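Gotdale razor plant, Keltham: notes from the open day
Sep 20, 2025

Khoa Trương and I joined the morning tour. Entry was free, with safety glasses supplied at the door.
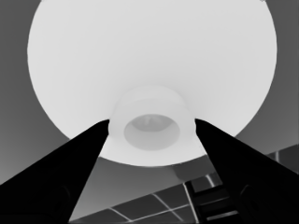
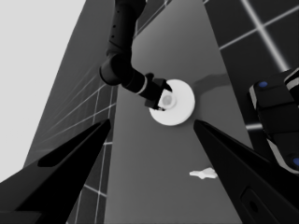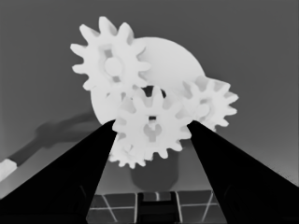
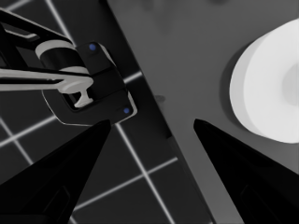 Blade line
Steel strip arrives in coils and is punched, hardened, ground and coated. Our guide, Diễm Quan, gave the output as 2,000 cartridges per shift. One cartridge in 100 is pulled for a cutting test on felt. The lubricating strip goes on last and is bought in from Grolis.

Handles
Handles are molded on site. The rubber grip is a second shot in the same mold. Noise was high and part of the talk was lost.

Shop
A handle with two heads cost $12. Refill packs were sold out by noon. I bought the handle and will report on wear after a month of use.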